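Drilamance people, a thread about the Cover flyers, because I've now had three of them and I read the terms so you can decide whether you want to.

Cover is a home appliance plan. You pay $32 a month and they say they'll fix or replace your washer, dryer, fridge, stove, dishwasher and water heater when something goes wrong. The flyer has a smiling family on it and a washer with a bandage.

I'm not saying it's a scam. I'm saying the flyer and the contract describe two different products, and you only get the contract after you've put your card in.

First thing. On top of the monthly fee there's a $50 visit charge. Every visit. If the tech comes out, looks at your dryer, orders a part and comes back later, I read that as two visits. I asked on chat and was told "generally one claim, one fee." Generally is doing a lot of work there.

Second thing. "Wear consistent with age" is excluded. My dryer is old. Everything wrong with it is consistent with age. What else would it be consistent with? 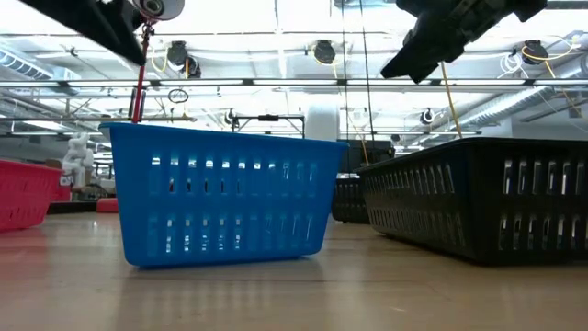

Blue basket, black basket, a bit of a red one.

Third thing, and I had to read this one twice. They can ask for maintenance records. Do you have maintenance records for your dishwasher? I have a receipt from when I bought it, maybe, in a drawer with the takeout menus.

Cover's site says most claims are approved. Most of what, though? If a person calls and gets told on the phone that a broken door latch isn't eligible, is that a denied claim or just a phone call? I asked. I got a link to the same page I'd been reading.

People keep telling me it's peace of mind. Fine, but I'd like to see what the peace of mind pays out before I buy it. Here is the only real number I have.

In June my washer quit in the middle of a load, full of water, towels in it. I called Magnusson, the repair place out by the feed store. New drain pump, labor, the visit, all of it: $233. The guy also pulled a sock out of the hose and didn't charge me extra for the sock.

Under Cover the same repair would have been the monthly fee for however long I'd been signed up, plus the visit charge, plus an argument about whether a drain pump wears out with age. And there's a waiting period for new members, so if I'd joined when the first flyer came I'd have gotten nothing at all.

"But what if the fridge dies?" Yes, that's the one that would hurt. So I went and looked at the replacement rule. They pay the "depreciated value" of the unit. There's no table in the contract showing how they work that out. I looked for it. If somebody has been sent one, please post it.
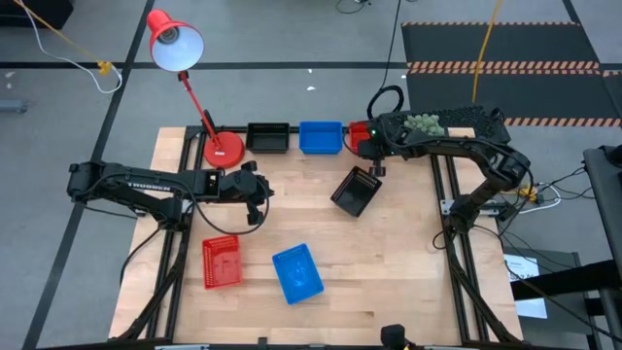
Thread last edited 5 Aug 2020

Edit was to fix the visit charge, I had it wrong in the first version. Thanks to the person who messaged me.

Next: canceling. You can cancel any time, says the flyer, in a nice green circle. The contract says you can cancel any time with written notice, and if you've had a claim paid in that contract year you owe the rest of the year's fees or the cost of the claim, whichever is less. That is not what I think of when I see a green circle.

Also they pick the tech. You can't call Magnusson and send Cover the bill. I asked who they use around here and the chat said "a trusted local partner." OK, who? "A partner will be assigned at the time of your claim."

A couple of you mentioned Darkus, the other plan, the one that advertises on the back of the grocery receipts. I looked. Cheaper per month, higher visit charge, no water heaters, and the same sentence about age, nearly word for word. I'd love to know who wrote it first.

Darkus does at least let you download the full contract before you pay. Small point in their favor. I still wouldn't sign it.

What I'm doing instead is boring. I move the same amount the plan would cost into a savings account every month and call it the appliance money. When something breaks I pay for it out of there. When nothing breaks I still have it. If two big things go at once in the first year I'll be short, and I know that, so don't all write in.

If you rent, please don't buy any of this for machines your landlord owns. Read your lease first. A woman in my building was paying for a plan on a stove that isn't hers.

And check the card you bought the thing with. Some of them add time to the manufacturer's warranty. Mine did, on the dishwasher, and I only found out after it had run out.

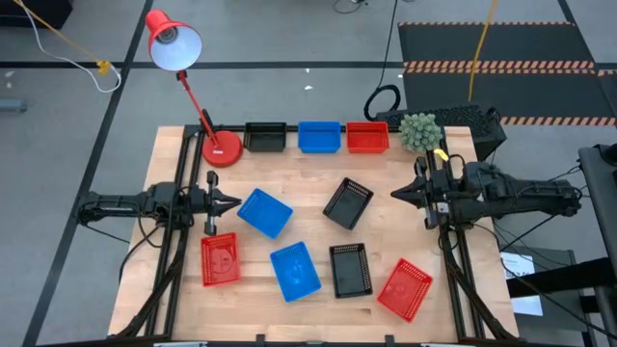 Lorna Baluyot: I had Cover for five months and I'd say you're a little hard on them. They fixed my oven igniter and the tech was on time. I did pay the visit charge twice, though, and I'm still trying to get one of them back.

Lorna, thanks, I'm glad the oven got fixed. But that second charge is exactly what the chat told me doesn't happen. Did they give you a reason in writing? If it came by email I'd like to see the wording, with your name off it.

Anyone else who has had a claim paid or turned down, reply here or message me. Good stories too. I'll add what I get, as long as you can tell me what broke and what you ended up paying.

And if someone from Cover is reading, the depreciation table. Just post it.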